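Gripper trial operators, part-time, Sutherland lab

Hondon is hiring 4 people to help compare two-finger grippers on thin, flat goods such as snack packets. You will drive the arms by hand controller and score each pick.
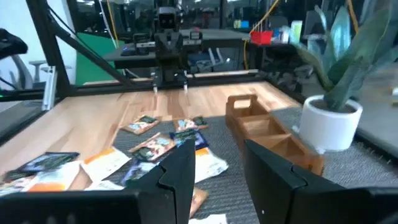

Do I need robotics experience?
Training is paid and takes 9 hours.

Shifts run 4 hours, with 13 trials in each. Applicants must be 18 or older.

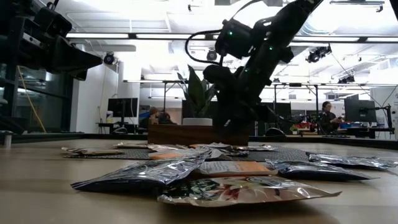
Page last changed: 2019-09-23

To apply, write to Shona Chisholm at the Sutherland front desk.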